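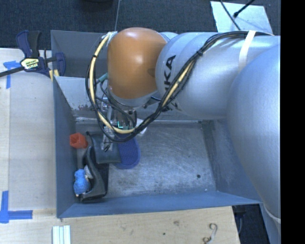 Pomach 小物件集 说明文件（README）

2018年9月
整理：潘景辉（King-fai Poon）、Telma Villalba

本网站使用 Cookie 以记住您的语言设置。继续浏览即表示您同意我们的 Cookie 政策。[接受] [了解更多]

简介

Pomach 小物件集是一批可以散放在浅箱里的小东西，以及与之对应的目录、照片和标注。物件来源很杂，有玩具，有小容器，有零散的橡胶件和塑料件，也有一些说不清原来用途的弯曲零件。选的时候只看两点：单手能拿起来，放进灰色浅金属箱后不会高出箱沿太多。

目录共登记 147 件，目前实物在架的有 141 件。差额部分是已经退出的物件，编号保留，不再分配给新物件。照片共 2979 张，均为物件在箱内散放时的样子，没有白底单品照。

这份说明面向要使用目录或照片的人。只想借实物的，可以直接看“借用与归还”一节。

目录文件

objects.csv　　物件主表，一行一件
aliases.csv　　别名表，收录标注人用过的各种叫法
photos.csv　　照片与物件编号的对应关系
labels/　　　　每张照片一个文本文件，写明照片里能认出的物件
retired.txt　　已退出物件的编号和退出原因

所有文本文件均为 UTF-8 编码，不带 BOM。在旧版表格软件里打开 csv 如果出现乱码，请用导入功能，并手动指定编码。

主表字段

id：物件编号，字母 P 加四位数字。
name_zh：中文名。以外形和颜色为主，例如“蓝色小容器”“深色弯件”。
name_en：英文名，由 Jarrah Costigan 统一过一遍。
colour：主色。只填一个，拿不准时填 mixed。
shape：外形，取值见下文。
surface：表面，取值为 smooth、rough、soft、unknown。
note：备注，可以为空。

原来还有一个 material 字段，已删除。很多物件看不出是什么做的，填的人只能猜，同一件东西在不同批次里先后写成过橡胶、塑料和硅胶。现在确知材质的写在备注里，其余不写。

外形分类

block：方块一类。箱子左内壁边上那个橙红色的小东西归在这里。边角磨圆了的也算，只要大体上还是方的。

curved：弯件。勺形、靴形、钩形的都放在一起。这一类最容易起争议，因为同一件东西换个角度看，叫法就变了。箱内左侧的两件深色弯件，一件像弯过来的勺，一件像靴子或钩子，标注时都只写 curved，具体像什么放到别名表里。

vessel：杯、碗、小盒等容器。侧放或者斜着看时，杯和碗往往分不开，所以不再细分。蓝色椭圆形的那件，从斜角看去像小杯也像小碗，按规则写 vessel。

figure：小玩偶、动物、人形。表面凹凸、轮廓不规则的也先放在这里，比如挨着钩形弯件的那个亮蓝色小玩偶。

flat：片状物，如卡片、垫片。

other：以上都不合适的。请尽量少用，用了要在备注里写一句。

标注规则

1. 只标能认出来的。只露出一点边的，写 partial，不猜编号。亮蓝色玩偶后面那个只看得到一部分的白色小东西，就按 partial 处理。

2. 颜色按照片里看到的写，不按实物写。金属箱的反光会让浅色物件发灰，这种差异保留在标注里，不做修正。

3. 互相挨着的物件分别标，另外加一行 touching，列出双方编号。一方是 partial 时，编号位置写短横线。

4. 靠着箱壁的物件加 wall 标记，并写明是哪一面。左右以照片为准。

5. 箱底的划痕和小黑点不是物件，不标。早先有人把箱底右侧的深色小点当作碎屑标了进去，那一批已经重做。

6. 叫法有分歧时，主表名称不改，把新叫法加进 aliases.csv，并注明是谁加的。

标注由 Kelechi Iyamu 和 Min-kyu Ki 完成，每张照片 2 人各看一遍。两边不一致的由 Telma 定，定完之后原来的两份也保留，放在 labels/raw/ 下面。

箱子

箱子是灰色金属浅箱，四壁向外斜，口沿较厚。斜壁的好处是小东西不容易卡在直角里，坏处是圆的和轻的东西会滑回中间，所以照片里靠壁的多半是方的或者弯的。箱底有轻微划痕，属于正常使用痕迹，不需要打磨，也不要垫纸或者喷漆。

清空箱子时请用手取，不要倒扣。倒扣过一次，有两件小的滚到柜子底下，找了一个下午。

收纳

不用的时候，物件按外形类别装进 Catterall 的分格盒，盒盖上写类别和编号范围。弯件不要硬压，叠放久了会变形，请单层放。玩偶类和浅色物件分开放，有几件深色的会掉色，沾上以后用湿布能擦掉大部分，擦不掉的记在备注里。

编号标签贴在物件底部或者内侧，贴不住的用袋装，标签放在袋里。散放之前要从袋里取出来，袋子不进箱。

软的物件每次用完擦一遍，晾干再收。硬的用清水冲洗就够，不要用酒精，会让亮面发雾。

借用与归还

实物存放在 Ondon 三层的储物间，借用请写邮件给潘景辉，写清楚类别、大概时间和用来做什么。可以只借某一类，不拆开借单件，单件太容易丢。

归还时对着清单点一遍，少了就写少了，不要拿相似的补进去。二月那次归还里混进了一件外来的蓝色小方块，跟原来的那件几乎一样大，后来对照片才分出来。外来的那件已经登记为新物件，原来的仍用旧编号。

已知问题

深色弯件之间容易认错。两件互为镜像，正面看很像，照片暗的时候几乎分不开。相关照片在 photos.csv 里标了 check，使用前请自己看一下。

蓝色系物件偏多。开始收集时没有留意，后来补了一些橙色和绿色的，比例仍不均衡。按颜色做统计的人要注意这一点。

白色小件常被挡住，partial 的比例高于其他颜色。

早期标注里“左”和“右”有一批是按站在箱子前的人写的，与照片相反。大部分已经改过来，没有把握的在标签文件末尾加了 side? 字样。

目录里没有尺寸和重量。Jarrah 量过一部分，量法前后不一致，暂不放出。

更改记录

删除 material 字段，原内容移入备注。
vessel 合并了原来的 cup 和 bowl 两类。
重做一批误标箱底斑点的标注。
aliases.csv 增加“添加人”一列。
retired.txt 补写退出原因，主要是破损和丢失。

使用条件

目录和标注可以自由使用和修改，请注明 Pomach 小物件集。照片可用于教学和研究，转发时请连同本说明一起给出。Skillard 的培训材料里用的是旧版目录，类别名称与现在不同，引用时请写明版本。

发现错误请写明物件编号或照片编号，并附上您认为正确的写法。只写“第几行不对”的，我们很难找到，因为表格会重新排序。

订阅更新通知
输入您的邮箱，目录有改动时会收到邮件。您可以随时退订。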